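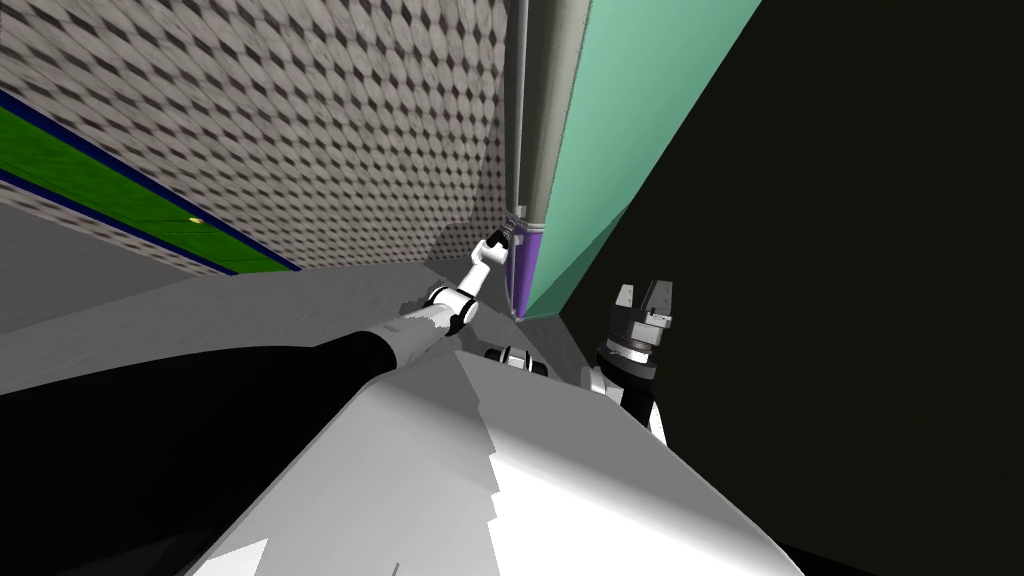

Custoleo (block)

Custoleo is a craftable utility block added by the Asach mod. It stores colored light charge and passes it to any Porano lamp placed next to it. The block has no inventory and cannot be opened.

Crafting

One Custoleo is made from four iron ingots, one glass pane and any dye, in any order. The dye sets the starting color. Placing a finished block in the crafting grid with a water bucket removes the color and returns the bucket. Stored charge is lost when this is done.

Behavior

A new block holds no charge. It gains one unit per game tick in direct daylight and stops at 1024. Charge is kept when the block is mined with an iron pickaxe or better; any other tool drops an empty block. Rain halts charging but does not drain the block.

Lamps draw from the nearest Custoleo first. If two are equally near, the one placed earlier is used. Below 41 units the output flickers, and comparators read a signal strength of one. 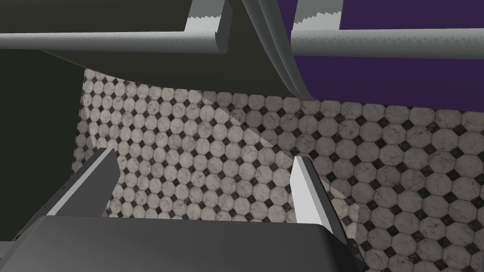 Simulated gripper over a tiled floor.

Linking

Blocks of the same color that touch on any face share their charge evenly. Diagonal contact does not count. A linked group can hold up to 712 blocks, after which new blocks are treated as a separate group. Marras wire joins groups across gaps but loses one unit for each block of distance.

History

Early builds capped storage at 900 units and let charge pass between colors. Both rules were changed in the April update. Worlds saved before that update convert on first load, and mixed groups are split by color.

Known issues

Pistons can duplicate charge if a block is pushed on the same tick it is linked. Dyed blocks may show the wrong color on maps until the chunk is reloaded.

Related pages
Porano lamp
Marras wire
Asach block list
Light charge

Main page | Blocks | Items | Recipes | Recent changes

Last edited Sunday, March 11, 2018 | Contact | Back to top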